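Care of Floors and Vacuum Cleaners: Guidance for Residents

Hekedham Residential Services, Household Guidance Series

Residents of the Hekedham and Pundberg buildings are responsible for the routine cleaning of floors within their own units. The following guidance applies to hard floors of all types and to the canister vacuum cleaners that may be borrowed from the Leltis Street supply room. It replaces the sheet issued in June.

Preparing the floor

Small items should be picked up before the vacuum cleaner is plugged in. Coins, hairpins, screws and bottle caps can scratch the inside of the wand or lodge at the bend of the hose, where they are difficult to reach. Charging leads and other thin cables should be lifted onto a table or shelf, or gathered along the wall. A cable drawn under the nozzle may be pulled from its socket or have its covering damaged.

Open-frame shelving collects dust underneath and behind the lowest shelf. Dust the shelves first, working from the top down, and vacuum the floor last. Wheeled items such as carts and strollers should be rolled out of the room where space allows.

Fitting the wand and nozzle

Switch off the machine and remove the plug before changing any part. Hold the wand firmly in both hands, well apart, and twist gently while pushing the nozzle into place. Where the wand has a clamp or collar, check that it is closed before use. A loose joint lets air in along the length of the wand and weakens suction at the floor, and residents often mistake this for a full bag.

Set the floor nozzle to its hard floor position. On most models this lowers a strip of short bristles, which keeps the base plate from rubbing against the surface. Bristles that have worn flat should be reported to the supply room.

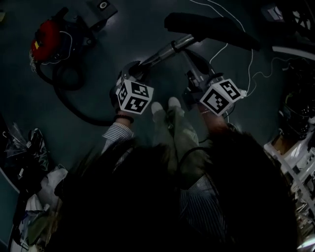
What should be checked first when a canister vacuum cleaner loses suction?

Check the nozzle, then the wand, then the hose, and open the canister only when all of these are clear. Most blockages are found at the nozzle or at the point where the hose meets the wand. Detach each part in turn and look through it toward a window or lamp. A blockage in the wand can usually be pushed out with a broom handle. Wire coat hangers must not be used in the hose, as they puncture the lining.

Vacuuming

Begin at the corner farthest from the door and work back toward it in overlapping strips. Slow strokes pick up more grit than quick ones. On plank floors, follow the length of the boards so that the nozzle passes along the joints.

Dark floors show lint, pale hair and footprints more readily than light ones. A second pass across the first is recommended for these, followed by a dry microfiber cloth. Polish should not be applied to vinyl or sealed floors – it leaves a film that holds dust.

Do not steer the canister by pulling on the hose around furniture. If it tips over, switch it off and set it upright before continuing. Canisters designed to be stored on end may be stood that way once the work is finished.

Emptying and storage

Bags should be changed when they are two-thirds full. Bagless containers should be emptied after each use, over a lined trash can and preferably outdoors. Washable filters are to be rinsed every 3 months in cool water and left to dry fully before they are put back. A damp filter will give the whole machine an unpleasant smell.

Hang the hose in a wide loop over a rounded hook. A hose folded sharply at the same point will split there in time. The power cord should be wound loosely, and never tightly around a machine that is still warm.

Borrowed equipment

Vacuum cleaners may be kept for up to 6 hours and must be returned with an empty bag or container. The nozzle, wand and hose should be returned together. Missing attachments are charged at replacement cost. Spare bags in the Oyelaran size are available at the supply room counter until 5 p.m.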